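Why Would a Company Give Away Free Rides? 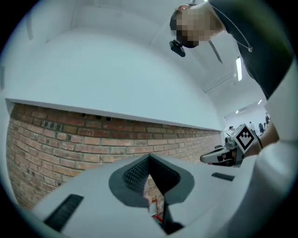 Imagine your neighbor sells lemonade for three dollars a cup. The lemons, sugar and cups cost her two dollars, so she keeps one. Then a new stand opens across the street, and its lemonade is free.

You would probably run across the street. Most people would. But you should ask a question while you drink: who is paying for the lemons?

Grown-up companies do this too. Take the town of Skanstead, where a scooter company called Trista used to be the only one. A ride cost $3. Then a company called Mosquera came to town and gave every new rider 22 free rides. The ads said Mosquera "loves Skanstead." Maybe it did. Companies say they love a lot of places.

The money for those free rides came from investors. An investor is a person or a business that hands money to a company now and hopes to get more money back later. Read that last part again. Investors do not usually give presents.

So how do they get it back? One way is to wait. If Trista can't afford free rides, it loses its customers and may have to close. Then Mosquera is the only scooter company in town, and it can charge more than $3 if it wants to.

Is that fair? People argue about it. Some say low prices are good for riders, and that a company should be allowed to spend its own money. Others say it isn't a real race when one runner has a much bigger wallet. They want the government to make rules about it. Some places do have rules against selling things very cheaply just to push others out, but it can be hard to prove why a company picked a price.

I don't fully trust either side. The company giving away rides wants you to think it is being kind. The company losing riders wants you to think it only cares about fairness -- and it would also like its customers back.

There is another problem with the plan. Sometimes the money runs out first. A grocery delivery company called Rillinetti gave 100 free deliveries to each of 3859 families. People liked it a lot. When the free deliveries stopped, so did most of the orders, and Rillinetti closed before it ever made a profit.

Next time you see the word "free," enjoy it if you like. Then try to find out who is paying, and what they want.

Related
What Is a Profit?
Why Do Stores Have Sales?
Can a Company Own an Idea?
Where Does a Bank Keep Your Money?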